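Steltlow should put solar panels over its parking lots before it touches another field

The county planning office has three applications on its desk for ground-mounted solar on farmland east of Steltlow. The largest, from Hudano, would cover 32 acres of what is now hay and soybeans. I have no quarrel with the company, and I have no quarrel with solar. I have had panels on my own garage for six years and they have paid back most of what they cost. My objection is to the order we are doing things in.

Drive down Letach Road from the interstate to the old mill and look at what is on both sides. There is the shopping center, then the medical offices, then the community college, then the park-and-ride. Almost all of it is blacktop. By the city's own inventory there are 1,097 parking spaces along that one stretch, and on most mornings a good share of them have no car in them. The blacktop is already graded, already drained and already next to a power line heavy enough to take what a solar canopy would produce. A hayfield two miles from the nearest substation has none of that.

The usual answer is cost, and it's a fair one. A canopy needs steel posts, footings and lighting, and it has to be high enough for a delivery truck. Installers I have spoken with say a canopy can run well above the price of the same panels on the ground. That matters to a company selling power at a fixed rate. It should matter less to a city that owns two of those lots and pays the electric bill for the buildings beside them.

Power used on site is worth more than power sold to the grid. The library and the recreation center both run their air conditioning hardest on summer afternoons, which is when the panels put out the most. The city pays full retail price for every kilowatt-hour it buys on those afternoons. Add the shade for people's cars, and the repaving that can be put off when the surface is not baking all day, and the gap gets smaller.

There is also the matter of how long the farm leases last. The Hudano lease is for 30 years. The company promises to pull everything out at the end and restore the soil, and there is a bond to cover it. I read the bond language twice and could not tell who decides whether the soil has been restored. If the board approves the project, that paragraph needs to be rewritten first.

People in town tend to see the farmland as far away and the parking lots as ugly anyway, so you would think the choice would be easy. But the lots have many owners and the fields have a few. One signature gets a developer 32 acres. To cover Letach Road you would have to talk to 10 or more landlords, some of them out of state, and the Begović shopping center alone has tenants with lease terms about who can build what in front of their stores. That is slow work and no developer is going to do it for us. 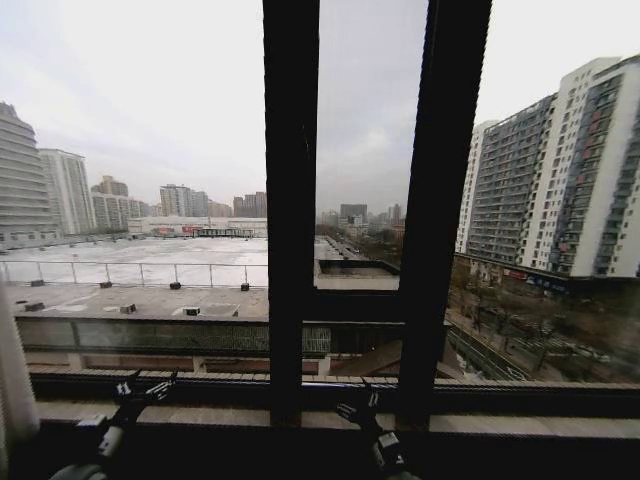

The city could do it. It could start with its own two lots and publish the real numbers after the first year. It could drop the permit fee for canopies and stop counting them as buildings under the setback rule, which currently makes them close to impossible on the smaller lots. It could offer to buy power from any landlord on Letach Road at a rate set in advance, so that a bank would have something to lend against.

Cloudy weather always comes up at the hearings. We do have gray stretches, and November is poor. My garage panels made less in that month last year than in one good week of June. But the clouds cover the hayfields too. If the sun is good enough for Hudano to sign a lease, it's good enough for the library.

I would ask the board to hold the three farmland applications until the city has studied its own pavement. The study would not need to be long. Most of the information is sitting in the inventory, and the utility has the line capacity on file. The hearing is at 7 p.m. in the annex, and written comments are accepted until noon that day.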